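2 min read

ok so I finally tried the new vegan place in Neltcombe, the one called Kubiak, and I have a lot of feelings, so this is going to be a few posts, sorry in advance

background: I went plant-based in September and I've been whining ever since that the closest decent vegan lunch was a 70 minute bus ride away. So when Irena Brzozowska texted me "THEY HAVE PIEROGI" in all caps I had my shoes on before I answered her

the line was out the door at noon! We waited with a guy from the Kurnano food co-op who'd already been twice that week and told us to skip the soup. We did not skip the soup. He was right about the soup (mostly water, one brave carrot)

BUT the pierogi. Potato and sauerkraut, fried until the edges go crackly, with a cashew sour cream that has real tang to it. I'd been putting up with the sweet kind from the store for months and forgot it's supposed to be sour

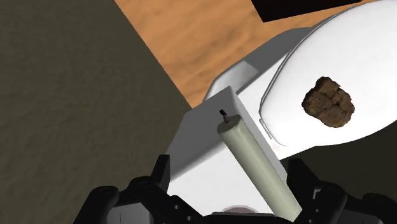 Irena got the smoked tofu plate and would only trade me one bite, so my review of the tofu is based on one bite. It was a very good bite. The pickles on the side were better than the tofu, and I'd buy a jar if they sold them (please sell them)

prices: fine, not cheap. Two of us had mains, one soup, tea and a shared slice of poppy seed cake and we both winced a tiny bit. The cake was dry at one end and great at the other, no idea how you do that to a cake

I asked at the counter who makes the dumplings and it's Tadeusz Tomaszewski, who used to run the stall at the Landen night market! I KNEW that dough tasted familiar. He says they fold up to 200 on a busy morning and usually sell out before 2, so go early if you're going

one gripe: the menu doesn't mark what has nuts in it. My friend Geum-ok Kong can't have cashews and I had to ask about every single thing for her. They were super nice about it, but put it on the board, folks

going back with Geum-ok next month for the mushroom ones, which were gone by the time we ordered. If anyone's had them, tell me if they're heavy on the dill, I'm not a dill person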